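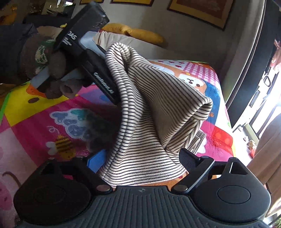 A striped knit held over a bed with a cartoon blanket.

**Valthorpe textile collection moves to sorted intake in November**

29 September 2023

Households in Valthorpe will be asked to separate knitted fabrics from woven ones when they put out clothing and bedding for collection, under a change to the town's textile contract that takes effect in November. The contractor, Bosico, will stop accepting mixed bags at the curb after a short changeover period.

The change covers clothing, sheets, blankets, towels and curtains. Shoes, belts and bags stay in the existing system and should be tied in pairs or bundled as before. Mattresses, pillows and quilts with loose fill are not part of the contract and still have to be taken to the transfer station on Camargo Road.

Under the present arrangement, all textiles go into one bag and are separated by hand at the Bosico depot in Ellel. Items fit for resale are pulled first. The remainder is graded by fiber and construction, baled, and sold to processors that shred it for insulation, padding and wiping cloth. Bosico told the town in its contract review that this second grading step is where most of the delay occurs.

Knits and wovens behave differently in a shredder. A knit is made of interlocking loops and opens up fairly easily under the pins, leaving longer fibers that can be spun again in a blend. A tightly woven cotton sheet resists pulling and breaks into short fiber and dust, which has a lower price. When the two are fed together, the machine has to be set for the harder material, and the knit fiber is shortened along with it.

The depot runs one pulling line, bought used and rated at 80 kilograms an hour on mixed feed. Bosico expects a higher rate on sorted feed but has not given the town a figure. The contract review notes that the line was stopped on 29 occasions in the last contract year, most often to clear woven strips that had wrapped around the feed rollers. Zippers and metal buttons accounted for most of the other stoppages.

Residents will receive two rolls of bags. Green bags are for knits: T-shirts, sweaters, socks, leggings, fleece and jersey bedding. Clear bags are for wovens: jeans, dress shirts, cotton sheets, tablecloths and most curtains. Items made of both, such as a jacket with ribbed cuffs, go in the clear bag. So does anything the household cannot identify.

A printed guide delivered with the bags gives a simple test. Stretch the cloth gently across its width. If it gives noticeably and springs back, it is treated as a knit. Woven cloth with added elastane will sometimes pass this test, and the guide asks residents to check for visible loops on the inside face. Bosico has said that a small share of wrongly sorted items will not cause a bag to be refused.

Bags will be refused if the contents are damp. Moisture is a separate issue from sorting and is already covered in the current rules, but the review found it was not applied consistently. Damp textiles develop mildew in the bale, and a processor can reject the whole bale on that basis. Crews will leave a tag on refused bags stating the reason. The bag can be dried out and put back at the next collection.

Some 2,000 households are on the textile route, which is run every four weeks. The schedule does not change. Apartment buildings with shared storage will get two lidded bins in place of the single bin they have now, and building managers have been sent the bin dimensions so that space can be cleared ahead of delivery. A total of 84 buildings are listed for the new bins — any that cannot fit a second one may ask for a narrower model.

There is no added charge to households. The town pays Bosico a fixed fee per collection, less a share of bale sales, and the share is adjusted each quarter against the average price received. If sorted bales bring a better price, the town's net cost falls. If they do not, the fee structure allows either side to ask for a return to mixed collection after the first full year.

Donated items in wearable condition can still be taken directly to the resale counter at the Ellel depot, where no sorting is required. The counter accepts children's bedding and printed blankets provided they have been washed and have no tears. Electric blankets are not accepted at the counter or at the curb.

Bag rolls will be delivered with the regular recycling calendar. Households that have not received theirs by the first November collection should contact the public works office. Bags already filled under the old rules will be taken at that collection and the one after it.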